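Resultados de la carrera popular de Plavano

¡Bienvenidos! Aquí reunimos los tiempos de nuestra carrera de junio, la que sale de la plaza de Prornham y vuelve por la ribera (con esa cuesta final que todos recordamos con tanto cariño). Son 1,789 llegadas a lo largo de 14 ediciones, una fila por corredor.

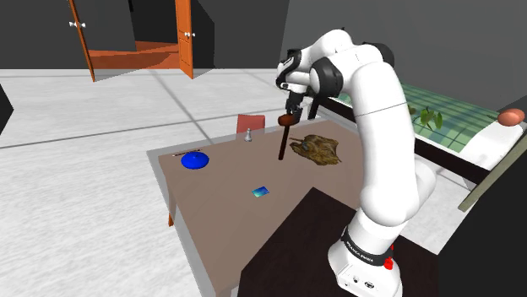
Las columnas son 6: edición, dorsal, categoría, club, tiempo oficial y tiempo neto. En 16 filas falta el neto y las hemos dejado en blanco. El club Danzer figura también como Zoltar, su nombre antiguo.

Si encontráis vuestro tiempo mal apuntado, escribidnos y lo corregimos encantados.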